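Packing for four nights with one small bag

15 March 2018

14 shares
6 comments

I have been meaning to write this up since I got home, because three different people have now asked me how I did four nights in Araya with a single bag that fit under the seat in front of me. Happy to tell you! I will talk about this for as long as anyone lets me.

Some background first. I used to be a terrible packer. On my first trip with Elba Cáceres (we went to Skivville, years back, for her cousin's wedding) I brought a suitcase so big that the bus driver charged me for a second seat. I wore maybe a third of what was in it. I had two hair dryers in there. I don't know what I thought was going to happen to the first one.

So this time I set myself a rule. One bag, soft sides, no wheels, and I had to be able to carry it up the hill from the ferry without stopping. If you've been to Araya you know that hill. The guesthouse where we stayed says there are 300 steps from the dock to the front door, and I believe every one of them.

The bag is an old gray thing from Jureck that I bought secondhand for 30 dollars. It has one main compartment and a flat pocket on the outside, and I love it more than some of my relatives. The zipper sticks a little at the corner. Rub a candle stub along the teeth and it runs like new for months.

What I like best about packing small is how much it changes the first hour after you arrive. We got in at lunchtime and our room wasn't ready, and normally that means sitting in a hallway guarding luggage. I just kept my bag on my shoulder and we went straight to the market! Elba bought a sack of those tiny sour oranges and we ate them on the sea wall with juice all the way down to our elbows. We watched a man paint the name on a boat for the better part of an hour. He did the whole word freehand and never wiped out a letter. I could have stayed there until dark.

Okay, the clothes, since that is what everyone wants to know. I start with the bottoms and work out from there. Bottoms take up the most room, so if you get those settled the tops more or less sort themselves out. I took one long pair and one short pair, both denim, plus the loose cotton pants I sleep in. Denim gets a bad name with light packers and I understand why, it's heavy and it takes forever to dry on a line. But I wear the heavy pair on the travel day, so it never goes in the bag on the way out, and I can sit on a rock or a wet bench in it and not care. The shorts came with me everywhere after that.

Elastic is your friend here. Anything with a stiff waistband and a big metal button makes a lump that you then have to pack around, and soft waists and cuffs squash down to almost nothing. I also like everything in the same blue family so that any top goes with any bottom and I can get dressed in the dark when Elba is still asleep.

For folding, I put one leg on top of the other and smooth the whole thing out lengthwise on a big flat surface before I do anything else. After that I roll from the waist down, snug but not tight. My aunt rolls from the hem up and we have agreed not to discuss it.
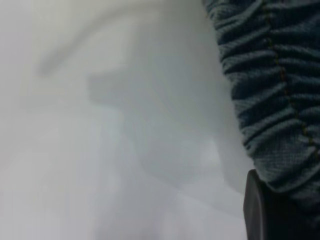
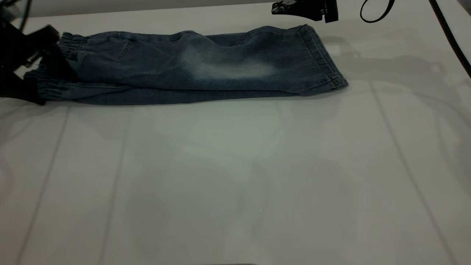 Denim, legs stacked, before any rolling.

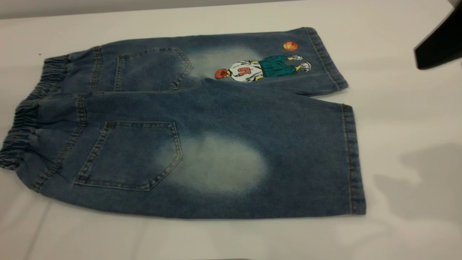

Shoes are where people lose their nerve. I took the pair on my feet and a pair of flat sandals, and that was it. The sandals go sole out against the side of the bag, with socks tucked in between them. I did have a wobble the night before and put my good boots in, then took them out, then put them in again. They stayed home in the end and I didn't miss them once.

Toiletries I keep in a clear pouch that used to hold a set of pillowcases. A bar of soap does hands, body, and the evening sink laundry. I cut it in half and leave the other half in the shower at home, so I never have to go buy a travel size of anything.

The one thing I'd change is the book. I brought a 630-page novel that Isauro Villalobos lent me and swore I would finish on the ferry. I read the first chapter twice and then talked to Elba the entire way. Next time I'm bringing something thin, or a deck of cards.

We're hoping to go up to Usorau in April, and it will still be cold there, so I get to work out how to do this with a sweater and a real coat! I'm thinking coat on, sweater rolled at the bottom of the bag, sandals out. If you've done a cold trip with one small bag please leave a comment and tell me what you wore on your feet. Elba says wool socks and two pairs of them, and she has offered to carry the second pair.

Share this post
14 shares
6 comments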